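Water hardness at Zerkcombe, April

The new test strips read higher than the old titration kit, so I repeated both on the same 500 mL sample from the kitchen tap. Titration gave the same figure twice. The strips varied by a full colour band.
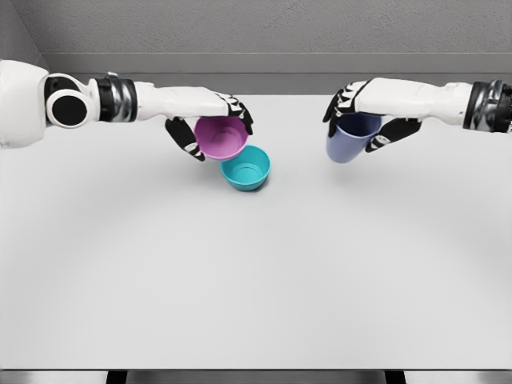 Tetteh Quaye suggested the strips had aged in the shed over summer, which is plausible. I will keep using titration for the kettle and the espresso machine, and descale every 2 months. The grey litre jug stays as the sampling vessel.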